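The planner that only counts good days

The lead developer of Prisby, a motion planning package sold by Fliltmont, does not want to talk about intelligence. "It's a search with a learned guess at the front," she says. "Take the guess away and you still get an answer, just a slower one."

I had come to ask about the headline claim: 947 recorded sessions, and a pose tracker that "never loses the hand".
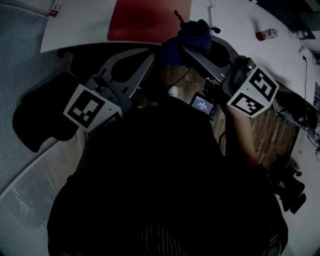 Hand-held grippers with their printed marker cubes.

Never is a strong word. A printed square can be tracked only while a lens can see it, and hands get in the way. She concedes the point quickly. "We fill the gaps. If a gap lasts more than 23 frames we throw the stretch out." So the failures are not in the 947? "No. They're in another folder."
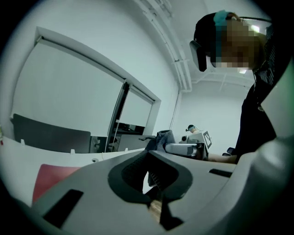
2 min read

That folder is what I would like to see published. A controller trained on tidy stretches has little to go on when a cloth folds over on itself, and Shehu, the rival toolkit, has the same hole in it. She half agrees – "we should score the bad ones too" – but won't give a date.

What about Flaremby, the replay tool due in February? It will show where the tracker was guessing, she says, with the guesses drawn in a different colour. I asked whether that would be switched on by default.

"It's under discussion," she said.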